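Home Visit Collections Galleries News Contact

Living Rooms at Berum House: A Gallery

The Berum House collection of domestic furniture was assembled by the Birkard Foundation and now comprises some 3,000 items, most of them everyday pieces of the kind found in ordinary homes. This gallery presents the living room displays on the upper floor. The rooms are furnished for use, and visitors are welcome to sit at the tables and handle the objects placed on them. Items marked with a green tag are the exception and should be left in position.

The displays are open daily except Monday, with extended hours on Saturday. Groups are asked to book in advance through the Hadia Desk at the main entrance.

About the rooms

The upper floor is divided into 3 rooms. The first two follow the Hellström bequest and contain upholstered seating, floor lamps and shelving. Furniture in these rooms is rearranged each September, when the rugs are taken up for cleaning. The third room is given over to low tables and the things that gather on them in the course of a week – reading matter, game controllers, used tissues and the rest.

Low tables were chosen as a subject following requests from teachers, whose students often recognize these pieces before any others in the building. The displays are changed by staff in the morning, before the doors open.

Room 3: The coffee table

Wood-grain top, black metal legs. On the table are magazines, among them an issue of 425 Business, and a black video game controller.

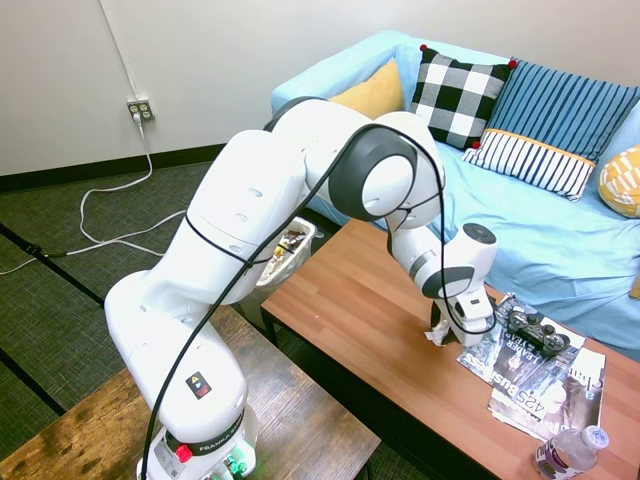
Tables with wood-grain surfaces are wiped with a damp cloth and dried at once. Magazines are replaced when their covers become worn, and the older copies are kept in the reading area on the ground floor, where they may be consulted on request.

Visitors wishing to donate coffee tables or side tables should write to the collections office before bringing any item to the building. Storage space is limited, and pieces wider than 100 inches cannot be accepted. A reply is normally sent within 2 weeks.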